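Início Projetos Arquivos Discussões Sobre

Pruretti — vocabulário da linha, da agulha e do nó em português

63 comentários

Oi! Se você caiu aqui procurando uma lista de pontos de bordado, ela existe, mas está misturada com muita coisa. O Pruretti é um glossário em formato de dados: palavras que a gente usa em português para falar de costurar, amarrar, emendar, suturar, remendar e dar nó. Entram costura doméstica, sapataria, pesca, encadernação, selaria, vela e cirurgia (essa parte deu um trabalhão, já chego lá).

Comecei porque queria saber se "chulear" queria dizer a mesma coisa para uma costureira e para um cirurgião. Quer dizer quase a mesma coisa! A costureira chuleia a beirada do pano para não desfiar, o cirurgião faz um chuleio contínuo para fechar uma ferida, e o gesto de ir e voltar com a agulha é parente. Daí fui puxando o fio (desculpa) e quando vi tinha uma planilha de 3000 linhas e nenhum critério.

O que tem dentro

O arquivo principal é o termos.csv, em UTF-8, separado por ponto e vírgula porque eu uso vírgula demais nas definições. Cada linha é uma acepção, e por isso a mesma palavra pode aparecer várias vezes. As colunas são:

termo — a forma como aparece na fonte, com acento e tudo
oficio — costura, pesca, sapataria, encadernacao, selaria, vela ou cirurgia
definicao — escrita por mim, sem copiar dicionário
regiao — BR, PT ou vazio quando não consegui saber
variante_de — aponta para outro termo, quando é o caso
duvida — 1 se eu não confio muito na linha

Por favor, leia a coluna duvida. Tem 300 linhas marcadas e elas estão ali com motivo, principalmente em vela e selaria, onde eu dependi de fontes antigas que se contradizem com muita tranquilidade.
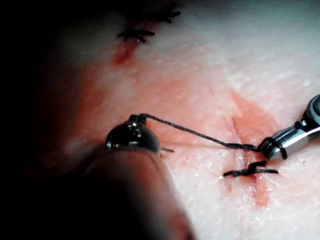
Sobre o nome das coisas em cirurgia: tentei separar o que é nome do nó, o que é nome do ponto e o que é nome do material, porque na conversa tudo vira "ponto". "Ponto simples" é um padrão de sutura, "nó de cirurgião" é o nó com a volta a mais na primeira laçada, e "fio trançado" se opõe a "monofilamento". Parece óbvio quando está escrito assim, mas na primeira versão eu tinha "seda" classificada como ponto. Ficou lá um mês inteiro, de fevereiro até alguém abrir uma discussão muito educada.

O nó de cirurgião, aliás, aparece na pesca também. Lá ele serve para emendar linha e tem outra construção, então são duas linhas na tabela, cada uma com seu ofício. Não junte as duas no seu filtro, senão a definição sai um monstrinho.

De onde veio

Manuais de ofício, apostilas de curso, catálogos de armarinho, folhetos de loja náutica e conversas com gente que trabalha com isso. As conversas entram só como vocabulário — não guardei gravação, nem nome, nem cidade. Uma parte boa dos termos de encadernação veio de um catálogo velho da Wunderlich, uma casa de papel e linha que fechou faz tempo, com aquelas descrições deliciosas de "linha encerada para caderno de muito uso". Quando o termo só aparece lá, a coluna duvida está em 1.

Para a limpeza usei o Hono, um scriptzinho meu que tira espaço dobrado, arruma aspas e avisa quando duas definições ficaram parecidas demais. Ele está na pasta ferramentas. Não é bonito, mas roda. 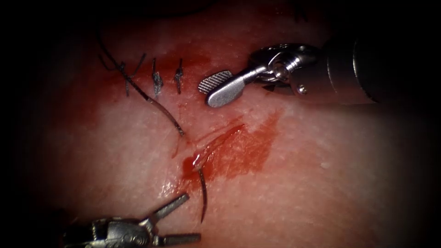 Como eu decidi o que é variante

Essa é a pergunta que mais me fazem e a resposta é meio sem graça: se muda só a grafia ou o plural, é variante. Se muda o gesto da mão, é outro termo. "Ponto atrás" e "pesponto", por exemplo. Muita gente usa um pelo outro, eu mesma usava, só que pesponto na máquina é outra história, e em sapataria mais ainda. Deixei separados e coloquei uma nota em cada definição.

"Alinhavo" me deu uma preguiça enorme. Em costura é provisório, todo mundo concorda, mas já vi usarem em texto sobre encadernação para uma costura que fica. Está com duvida 1 e aceito ajuda!

O que eu não faria com estes dados

Não use como manual. As definições de cirurgia explicam palavras e não ensinam técnica nenhuma. Também não tiraria conclusão sobre frequência: se pesca tem mais linhas que selaria, é porque achei mais folheto de pesca. E a coluna regiao tem um viés brasileiro danado, Portugal está representado por 60 acepções e eu sei que é pouco.

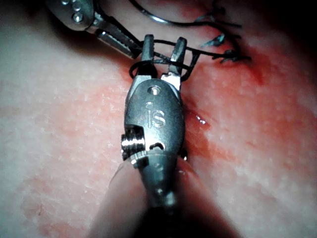 Pinça metálica articulada, com as letras "iS" gravadas na cabeça, diante de um tecido rosa-pálido.

Formatos e versões

Além do CSV tem uma exportação para o Hosis, o programinha de fichas que eu uso para revisar no celular. Cada ficha traz o termo na frente e a definição atrás, com o ofício no cantinho. Se você abrir no Hosis e os acentos vierem trocados, confira se a importação está em UTF-8.

A versão atual é de 2 de abril de 2026. Mudou o seguinte: "seda" saiu de onde não devia, entraram os nós de rede de pesca, e "ponto cruz" e "ponto de cruz" agora apontam um para o outro. Falta revisar toda a parte de vela, que está meio torta, e decidir o que fazer com "cerzir", que tem definição comprida demais.

Para contribuir

Abra uma discussão com o termo, o ofício e onde você ouviu ou leu. Pode ser "minha avó falava assim", vale também, só me diga de que região ela era. Se for corrigir mais de um termo, mande tudo na mesma mensagem que eu me perco menos.

Licença: pode usar, mudar e republicar, citando o Pruretti.

Contato | Licença | Voltar ao topo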